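Plimico Hand-Held Gripper Pair: Comparison Notes and Product Information

Published October, by the Plimico product desk

We use cookies to remember your region and basket. Accept all / Manage choices

The Plimico hand-held gripper is supplied as a matched pair for two-handed work. It is intended for laboratories and workshops that wish to compare finger shapes and camera positions before fitting either to a robot arm. The pair is priced at £3,284, excluding VAT, and a single unit at £1,688. Both prices include one set of angled black fingers and a connecting cable for each unit.

Customers have asked how the angled finger compares with the straight Eklund finger, which fits the same mount. We tested both on small, low objects placed on a plain white board, as these are the items most often returned to us as difficult. The angled finger narrows towards its tip and leaves the space between the fingers open to the gripper's own camera. With the straight finger, the operator lost sight of the target more often during the last part of the approach.

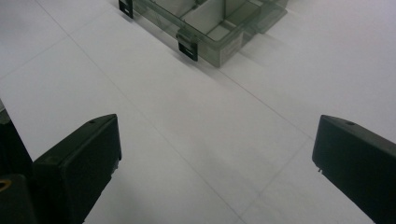

Brorkinis replied to the first version of these notes that sight of the target matters less than stiffness at the tip, and that a finger which bends under load will spoil a good approach however clear the view may be. The company asked for the two fingers to be compared under the same closing force. We accepted the point. Further trials were carried out at one force setting, and the angled finger remained our choice for latches, lids and thin parts. The straight finger held heavier objects more steadily and continues to be offered as an option.

Choice of test object

A compartment box is a demanding object for any gripper. The lid must be raised without moving the tray, the latches offer little to hold, and the dividers leave limited room for the fingertips. Our trials covered 47 approaches with each finger type, made by the same operators and in the same order.
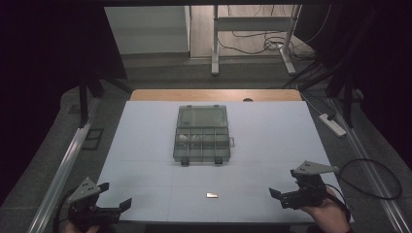

Mounting is the second matter on which purchasers should satisfy themselves. A camera or tracking unit fixed even slightly out of line will give poor results, and the fault may not be noticed until the recordings are reviewed. The plate should therefore be fitted first, and its screws tightened before any accessory is added. On our pair the plate is a grey metal triangle seated on top of each gripper, and purchasers of older units may order it separately. Cables should be given a generous loop so that they do not pull against the wrist when the hand is turned.

Head camera and gripper camera

Each view has its uses. The head camera records both hands together and shows how the work is shared between them. The gripper camera gives a closer view of the fingertips, but loses the wider layout of the table. The Tadatcombe controller accepts both views and places them on a single clock. Users who intend to record one view only are advised to begin with the head camera.

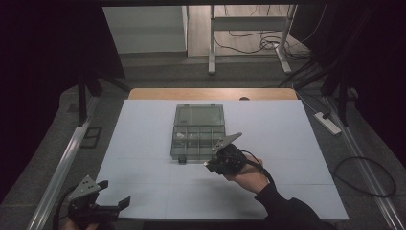

Care and replacement parts

Fingers should be inspected for nicks and burrs before each period of use. Small marks on the outer faces do not affect performance. Fingers with damage to the gripping face should be replaced in pairs. We recommend a full inspection after every 1,000 closings, or sooner where metal parts are handled regularly.

Replacement fingers, plates and cables may be ordered through the Plimico parts desk. Please state the unit number and whether the fingers are for the left or the right hand.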